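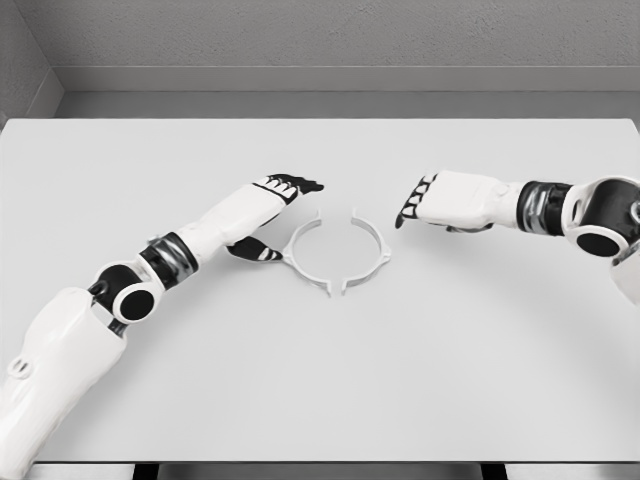

Workshop build night, minutes
Reading time: 1 min
Print this | E-mail this
Filed under: Two-arm build, Meeting notes

Friday, May 31, 2019. Present: Hemant, Priya, Fatima and me (Sveva Serra, scribbling as usual). Apologies from Brynhildur.

We got straight onto the ring job in the simulator. Priya wants each hand to take one half by its side tab and bring the two together, and I'm all for it! Hemant would sooner hold one half still and move the other, so we went round on that for a bit (quite a long bit). Agreed: try Priya's way first.

Spending: 1,274 left in the pot. Fatima to ask Gosselin for a price on finger joints.

Hemant to print four spare halves before next time. Priya to tidy the left thumb settings.

Any other business: the bench by the door still wobbles. Finished at 7, then chips.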